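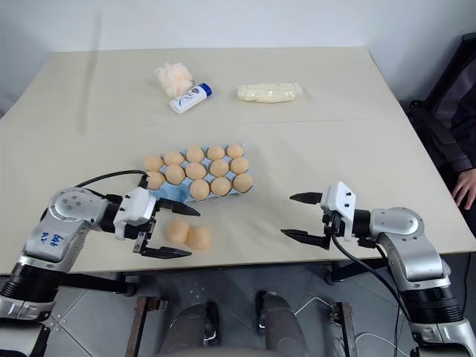 Unit 4: Packaging and the Household Consumer

Assigned reading: course packet, pages 30 to 67

Packaging performs several functions at once. It contains a product, protects it in transit, divides it into salable quantities, and carries information to the buyer. Students should be able to identify these functions in ordinary goods, such as a capped plastic bottle, a clear wrapper, or an egg tray.

4.1 Primary and secondary packaging

Primary packaging touches the product. Secondary packaging groups primary units for handling or display. The distinction depends on use: a tray may serve as either, according to how the goods are sold.

4.2 Case: the Julten refill trial

Julten, a regional maker of liquid soap, offered refills at 300 stores in the Rarnier district. Roughly 2,000 households enrolled. Participation fell after April, when the deposit on the container was raised. Students should consider whether price or inconvenience better explains the decline, and what further data would settle the question.

4.3 Terms for review

Deposit scheme
Unit load
Shelf life
Tamper evidence

Written response (one page): Compare the Julten trial with the Ackah case from Unit 3. Responses are due by 5 p.m. on Sunday through the course site.

Filed under: Course Materials, Consumer Studies
0 comments | 4 shares
© Imum College, Department of Consumer Studies | Contact | Back to top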